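About us

Hello! I'm Ruairi, and Cunent is the small software company I started with Khalil Sayegh after the two of us had spent far too many evenings moaning about the same problem. We write the bits of software that sit between a robot arm and the person who wants it to do something useful. We don't build arms, we don't sell arms, and if you ring up asking for a price on one I'll just give you the number of somebody nicer.

How it started

Khalil and I met at a packaging firm, where he looked after the motion planning and I looked after everything that went wrong with it. The planner was good. The trouble was everything round it - calibration files kept on one person's laptop, log formats that changed whenever somebody had a bright idea, and a replay tool that only worked if you opened the windows in the right order. We used to write little scripts to patch things up, and after a while the scripts were the part other teams kept asking to borrow.

So we left in November (not a clever month to give up a salary, my mum still brings it up) and rented a room above a tile shop. The first thing we finished was Medolell, and it's still the thing most people know us for.

What we make

Medolell takes recordings of two-handed work and lines everything up in time: the head view, the position of each hand, how far open each gripper is, and whatever else you've plugged in. If you've ever tried to teach an arm from recordings where the left hand is a few frames behind the right, you'll know why we got so cross about it that we wrote a whole product. It also flags the stretches where tracking went wobbly, so you can throw them out before they get anywhere near training.

Salazar is the planner. It works out how two arms can share one table without knocking elbows, and it's happy to replan halfway through a move when the bowl isn't where it was told the bowl would be. Khalil wrote most of it and he'll talk to you about it for as long as you let him. Bring a drink.

Filtberg is the youngest of the lot, and my own favourite. It's a viewer, really. You drop a session in, scrub back and forth, and see what the cameras saw next to what the software thought was going on. We made it for ourselves and then a customer spotted it on my screen during a call and asked to buy it, which was a lovely Tuesday!

How we work

We test on ordinary household things, mainly crockery. A plate is a surprisingly rude object for a perception system: flat, shiny in places, and very keen on looking like part of the table. Bowls are worse, particularly stacked ones, where the software has to decide whether it's looking at one thing or two before the planner can do anything sensible. Every release of Medolell has to get through our set of 736 recorded sessions before it goes out, and if one of them comes out differently from last time, one of us sits down and watches it all the way through. It's dull, and it has saved us more than once.

The other thing we're fussy about is doing the recording work ourselves. Khalil and I both take our turn with the hand-held grippers, same as everyone else here.

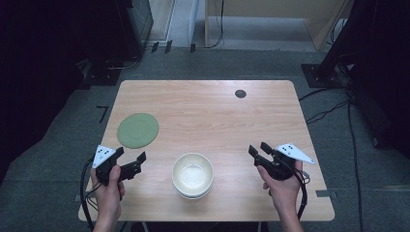 You learn a lot from that. My first proper go lasted 36 minutes and I came away with a page of complaints about our own start-up screen, all of which got fixed. The big one was the tracking check, which used to sit three menus deep and now runs as soon as you press record. Cables got a mention too, though I'm afraid software can't do much there.

Who we are

There are seven of us now, and we've taken over the other half of the floor. Most of the team write code and everybody answers support emails, me included, so if you write in you may well get whoever broke it. We all speak fairly plain English and we won't send you a slide deck unless you beg for one.

We work with university labs, a couple of kitchen equipment makers and a few firms who'd like to keep quiet about what they're up to. Some have one arm and a borrowed desk, and that's fine by us. The small licence covers up to 1000 sessions, and students can use Filtberg for nothing.

If you'd like to come and see us, drop a line through the contact page and say which product you're curious about. Mornings are best. The bell downstairs belongs to the tile shop, so please use the side door and come up.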